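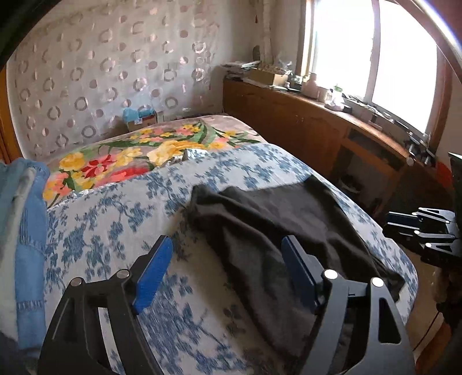 Households in Brerska can hand in used bedding and clothing from their own doorstep starting this month, under a collection run by the textile reuse firm Nerkon. The service replaces the drop-off counter on Quiroga Street, which closed in August when the lease ran out. Bags are picked up by appointment, and residents are asked to sort before the van comes. Most of what the firm expects is the ordinary contents of a bedroom, such as a white bedspread with a blue floral print, a dark gray cloth left crumpled on top of it, or a pile of denim waiting at the side of the bed. All of those are accepted, provided they are clean and dry when they are bagged.

Nerkon said the old counter took in 2,000 bags in its last full year. The firm hopes to match that figure with the doorstep rounds, although it does not expect to do so before the fall.

The rounds cover the whole of the town north of the river, plus the apartment blocks along Stamo Road. Streets south of the river will be added once a second van is on the road. No date has been given for that.

Each household may put out up to five bags per visit. Bags should be tied and should weigh no more than 35 pounds, the limit the drivers are allowed to lift alone. Any strong bag will do, and the firm does not supply its own.

Sorting is kept simple. Bedding goes in one bag and clothing in another. Bedspreads, blankets, sheets, pillowcases and curtains all count as bedding. Jeans and other heavy cotton can go in with the rest of the clothes, but pockets must be emptied. Staff at the old counter regularly found coins, keys and tissues in them, and on one occasion a set of hearing aids that took two weeks to get back to their owner.

Pillows and filled quilts are a separate matter. The firm takes them only if the cover is whole and the filling has not clumped, and they must be bagged by themselves. Mattress toppers, electric blankets and rugs are not collected at all. Those still go to the town's transfer station, where the usual fee applies.

Torn or stained items can be included if they are clean. They are cut up for cleaning cloths at the firm's workshop and sold by weight to garages and print shops. Better pieces are washed again, pressed and sold in the front room of the same building. Bedspreads with a printed pattern sell fastest, according to the firm, and a double in good condition is priced at $12. Plain sheets go for less and are often bought in bulk by people painting their homes.

A trial was held on Stamo Road over the winter, with nearly 40 households taking part. Two changes were made as a result. The morning pickup was moved from 7 to 9, after complaints about the van blocking cars on their way out. Residents on upper floors may also now leave bags in the lobby, as long as the building manager agrees and each bag is marked with an apartment number.

Bags left on the curb without an appointment will not be taken. The firm said that wet bags were the biggest loss during the trial, as one damp blanket can spoil everything packed with it. If it is raining, bags should be kept indoors until the driver rings.

Appointments can be made by phone or at the workshop. The pickup is free. Those who prefer to bring their things in person can still do so at the workshop's rear entrance on weekday afternoons, and parking there is limited to 15 minutes.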